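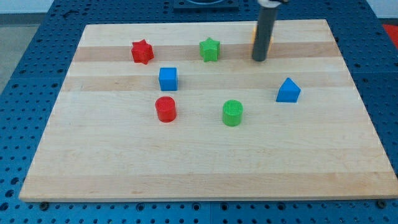

Montoya Street Block Association: Minutes, October Meeting

Filed under: Neighborhood News > Meeting Minutes

Called to order at 7:11 p.m., the delay owing to a discussion of who had the key. Priya Park had the key.

1. Last month's minutes. Approved, after "heated" was changed to "lively" in the paragraph on leaf blowers.

2. Parking. The city has answered our letter about the Nallbridge Avenue signs. The answer is that it has received our letter. Priya will write again, less politely.

3. Block party. The band wants $104 and dinner. Motion to offer dinner. Failed, 4 to 11. The full sum will be paid and the band asked to stop before ten, as it was last year.

4. Speed bump. Residents at the north end want it moved south. Residents at the south end were also present. Tabled.

5. Other business. Two casserole dishes remain unclaimed from the summer potluck. One still has its lid. Owners may see Priya after any meeting.

Adjourned at 8:40. Next meeting is on a Tuesday, same room. Bring a chair if you have opinions about the chairs.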